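Pindumis - jumper cable and harness inventory, README

Last update: February 14, 2019

What this is

A parts list for all the hookup cables, pigtails and little harnesses at the Grinovow workshop, plus the notes that explain the columns. One CSV, one text file of color codes, this README. Started as a spreadsheet on the shop laptop and got out of hand.

Main file is cables.csv. 281 rows, one row per cable type, not per cable. If you have ten of the same servo lead that is one row with qty 10.

How stuff is stored

Divided boxes on the shelf over the bench, one family per compartment where it fits. Box and compartment go in the "loc" column as box number, dash, compartment letter. Letters start at the left, always with the long side of the box facing you. Please stick to this, half the wrong locations in the old list came from somebody reading the box from the other side. 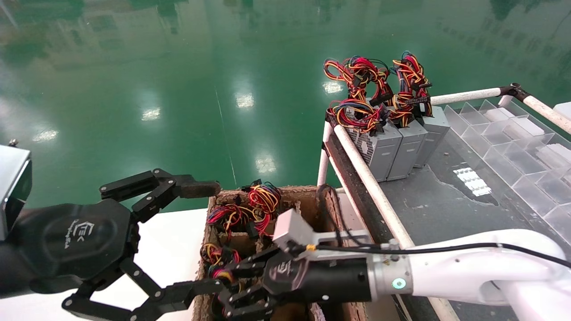

Cardboard box with partitions, open.

The lined boxes are fine for bundles. Do not put bare crimp pins in them, pins go in the plastic drawers. Anything longer than 2000 mm goes on the wall hooks and gets loc = HOOK.

Columns

id - four digits, never reused, even when a part is gone
family - servo, battery, sensor, power, ribbon, misc
ways - number of conductors
colors - in order from pin 1, see colors.txt
conn_a, conn_b - connector at each end, NONE if bare
len_mm - tip to tip, connectors not included
awg - as printed on the jacket. Blank if nothing printed, dont guess
qty - last counted
loc - see above
note - free text, keep it short, no commas please (yes I know about quoting, the label script does not)

Colors

Written as short codes with a slash. RD/YE/BK is red, yellow, black. Always from pin 1, and pin 1 is the side with the mark. If there is no mark hold the connector latch up, wires toward you, and start left. Old rows from the Drokano list had these backward - fixed most of them, but 92 rows still have "check" in the note column. Treat the color order in those as unknown. Really do check with a meter before you power anything from them.

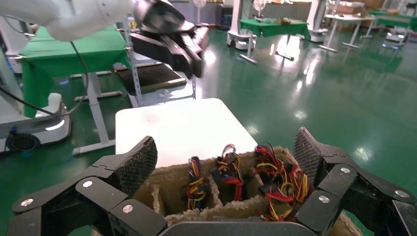
Bundles get one twist tie in the middle, not at the connector end. Tape leaves gunk on the jackets and the labels wont stick after. If a bundle mixes two types split it and give each its own row, even if it is just one odd cable. Mixed bundles are how we ended up with two ids for the same battery lead (0114 and 0171, both kept, 0171 says "see 0114").

Known problems

- len_mm for the ribbon family was measured with connectors on. Subtract yourself for now
- some conn_b values say "same". Means same as conn_a. Will be cleaned up
- qty is only good as of the February count, people take things
- Diekmann leads are listed under power but a few are really sensor leads with a fat jacket. Not sorted out yet
- awg column has two entries in square mm, marked in the note
- file is saved with semicolons if you export from the shop laptop. Label script wants commas. Change it in the export window

Labels

print_labels reads cables.csv and makes a sheet, 100 labels max per run. Over that it silently drops the rest, so split by family. Ribbon and misc together fit on one sheet. Use the small roll, the big one jams.

Adding a row

Take the next free id, fill in family, colors, conn_a, loc at least. Everything else can wait. Save, run the check script, fix whatever it complains about. It will complain about trailing spaces, thats normal, let it strip them. Then print the label and stick it on the bundel before it goes back in the box.

Taking the last one

Set qty to 0, leave the row. Dont delete. Put "reorder" in the note if we want more of them.

Use

Copy it, change it, fine. No promises on the pinouts - see the Colors part again before blaming the list.

To do: crimp tool settings per connector, photos for the sensor family, finish the check rows.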